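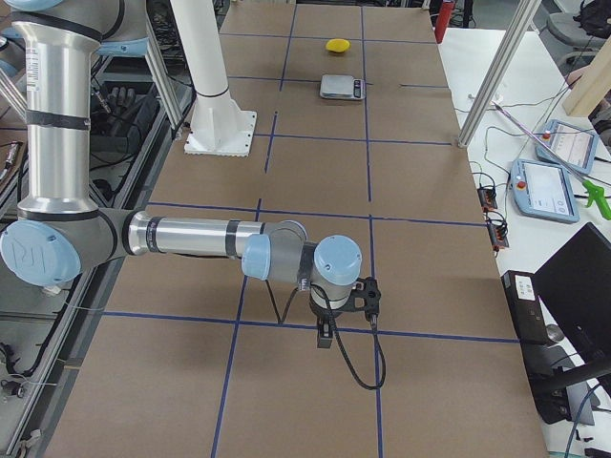
3. 파란 테이프

드우미사니 보타는 밤 11시가 넘어서도 연구실에 남아 있었다. 골판지 위의 파란 테이프는 그가 12월에 직접 붙인 것이다. 자를 대고 붙였지만 자세히 보면 선이 조금씩 기울어져 있다. 그는 그 기울기를 알고 있었고, 아무에게도 말하지 않았다.

"또 교차점에서 멈췄습니까?"

르와지 포트히터가 문 앞에서 물었다. 외투를 벗지 않은 채였다.

"네. 선이 만나는 곳 위에서만 멈춥니다. 칸의 안쪽에서는 망설이지 않습니다."

그들의 방법은 벤터라고 불렸다. 로봇이 물건을 잡기 전에 자기의 예측을 스스로 의심하게 하는 방법이었다. 의심이 기준보다 크면 팔은 그 자리에서 기다린다. 시도는 모두 3,932번이었고, 그중 283번을 팔은 기다렸다. 르와지는 그 숫자를 실패라고 적었다. 드우미사니는 표에서 그 단어를 지우고 빈칸으로 두었다.

"에트빌 사람들은 이 표를 보면 웃을 겁니다." 르와지가 말했다. "볼로우는 기다리지 않습니다. 볼로우는 그냥 잡습니다."

"틀린 것도 그냥 잡지요."

르와지는 대답하지 않고 탁자 옆으로 왔다. 은색 팔은 길게 뻗어 있었고, 검은 그리퍼는 두 선이 만나는 곳 위에 떠 있었다. 손가락 끝은 아래를 향했지만 아무것도 쥐고 있지 않았다. 뒤쪽 칸에 노란 물건이 하나 있었고, 그 앞 칸에는 저울이 놓여 있었다.

"저 노란 것을 잡으라고 했습니까?"

"했습니다."

"그런데 왜 여기에 있습니까?"

드우미사니는 기록을 열었다. 의심의 값은 교차점에 가까울수록 높아졌다. 그는 며칠 동안 카메라를 탓했고, 그다음에는 조명을 탓했다. 오늘 저녁에야 학습 자료를 처음부터 다시 보았다. 자료 속의 물건은 언제나 칸의 가운데에 놓여 있었다. 선 위에 물건을 놓은 사람은 한 명도 없었다. 선이 있으면 사람은 그 안에 물건을 놓는다. 로봇은 선 위를 배운 적이 없었다.

"그러니까 모르는 곳에서 멈춘 것입니다." 그가 천천히 말했다. "우리가 가르치지 않은 곳에서요."

르와지는 오랫동안 화면을 보았다. 그리고 외투의 단추를 풀었다.

"웨두딕에 보낼 원고에는 어떻게 쓰겠습니까?"

"기다렸다고 쓰겠습니다."

"심사하는 사람이 이유를 물을 텐데요."

"그러면 테이프 이야기를 해야 합니다. 제가 비뚤게 붙인 것도요."

르와지가 처음으로 웃었다. 그는 의자를 끌어와 앉았고, 빈칸이 있는 표를 다시 열었다. 두 사람은 선 위에 물건을 놓는 시도를 몇 번 해야 하는지 계산하기 시작했다.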